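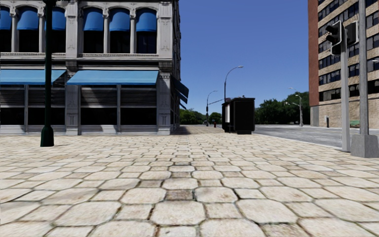
Hotora update brings night rounds and a smaller map

The co-operative survival mode Hotora has received its largest update since the spring, adding night rounds, a second map and a rewrite of the way supplies are shared between players. The new version went live on the public servers in November and replaces the old one completely. Saved games from earlier versions will not load.

Hotora is a free community-made mode in which up to eight players try to keep a radio station running while computer-controlled patrols search for them. It was first released by Ekaette Afolabi, who still writes most of the scripting. Ans Desmet joined later and is responsible for the maps.

The new map is called Gistuletti. It is much smaller than Lambrechts, the original map, and is meant for groups of two to four. The station sits on a hill in the north with a single road leading up to it, and fuel can only be collected from the harbour. A round on Gistuletti lasts 46 minutes if the players survive to the end. On Lambrechts the length has not changed.

"People kept asking for something they could finish in an evening," Desmet said. "Half of Lambrechts was never visited by small groups. They walked for ten minutes, met one patrol and went home."

Night rounds can be switched on by the server host on either map. Patrols see less far in the dark but react to engine noise from up to 900 metres, so driving to the fuel dump is a bigger risk than before. Torches and vehicle headlights can also give players away. Afolabi said the distance was set at 300 metres in early tests and that players simply drove everywhere.

Supplies have changed as well. Each player used to carry a separate stock of food and batteries, which was lost on death. There is now one shared store at the station, and anything carried outside it drops to the ground where the player falls. Other players can pick it up, and so can patrols. A player who dies returns at the station after two minutes, as long as the generator is still running.

Several older complaints have been dealt with. Ladders on the water tower no longer throw players off at the top, the radio can be repaired by more than one person at once, and the bug that left patrols standing in the river has been fixed. The list of changes runs to 1662 words and is posted on the project's forum.

Not everything planned for the update made it in. Weather effects were removed shortly before release after they caused long pauses on servers with more than six players – Afolabi expects to bring back rain first and leave fog until later. Boats are also missing, although the jetty for them is already in place at the harbour on Gistuletti.

Server hosts need to install the new files by hand and delete the old settings folder before starting. Those using the Dastell admin tool should update that too, as older versions do not recognise the shared store and will show it as empty. Players joining a server will be sent the files automatically.

A small patch with changes to patrol numbers on Lambrechts is due next.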